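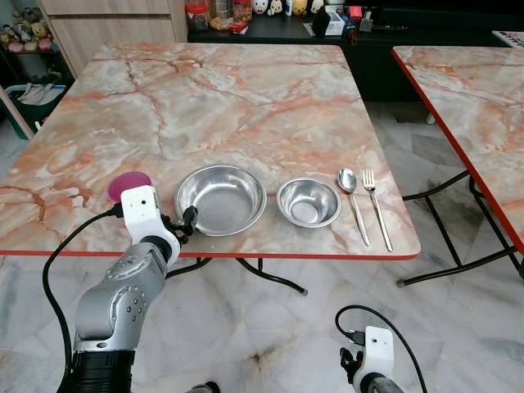
Why not start with one arm and get that right first, asked a reader under the March update, and could I please say what the second one has cost me in evenings. Fair question! The second arm has cost me most of the spring, and I would do it again tomorrow. One arm on its own can pick up a spoon all day long, but ask it to steady a bowl while it puts something in it and you very quickly want the other hand.

Lei at the table – gallery, updated Aug 4, 2024

Welcome back to the Lei page. Lei is my two-armed table-laying robot, and it's a spare-time build that lives partly at home and partly in the shared workshop at Irnham, depending on which bit is in pieces. I keep this gallery short and swap things over as the build moves along, so if you came looking for the old shoulder joints, they've gone to the archive page.

The big bowl, left arm

Left gripper at the rim of the large steel bowl, with the small bowl, the spoon and the fork waiting their turn along the row. The pink dome on top of the wrist is the marker, and the black cable swinging out to the side is the one I keep promising to tidy.

What I'm working on

Bowls, mostly. I thought the fork would be the awkward one (thin, flat, hard to get a finger under) and it is a nuisance, but a shiny bowl has its own way of ruining your evening. The rim is rolled, so the fingers need to come in a touch lower than feels natural, and if they close at a slant the bowl skates away across the table with a noise you can hear in the next room. I've slowed the last bit of the approach right down. It now takes an age to arrive, but it's much politer when it gets there.

The reflections are the other headache. Polished steel picks up the colour of whatever it's standing on, and with a marbled pink and orange tabletop that means the software sometimes decides a bowl is more table. I did think about a plain cloth. Then I thought, well, people have patterned tables, so Lei had better learn to put up with one.

Cables

I ran the wrist cables outside the arms on purpose. The first lot went through the joints and looked lovely, and I had to take half an arm to bits every time a connector worked loose. Now there's a great big loop on the outside and I can change one before the kettle boils. I've left plenty of slack so the wrist can turn fully without tugging. Too much slack, probably – I'd like a clip halfway down the arm, printed in something bendy, and I haven't found a shape I'm happy with yet.

The control board is still the Tevinetti, on its 4000th-ish excuse for dropping the right arm. Resetting it clears the fault. I'd love to know why.

The routine, for anyone building something similar

I set out the same row every time: large bowl, small bowl, spoon, fork. I do a batch of 50 tries on one thing before I let myself change a setting, then another 50 after, so each change gets judged on 100 goes and I can't fool myself with one lucky grab. It's dull, and I put the radio on. The notes go in a paper notebook and get typed up later, when I can read my own writing.

Next up

Handing things from left to right without dropping them. After that I'd like to take Lei over to the open day at Busville, folding tables and all, provided it all fits in the car. If you've got a finger pad that grips polished steel and doesn't go sticky after a week, please leave a comment. I've tried bicycle inner tube and the thumb of a washing-up glove, and the glove is winning.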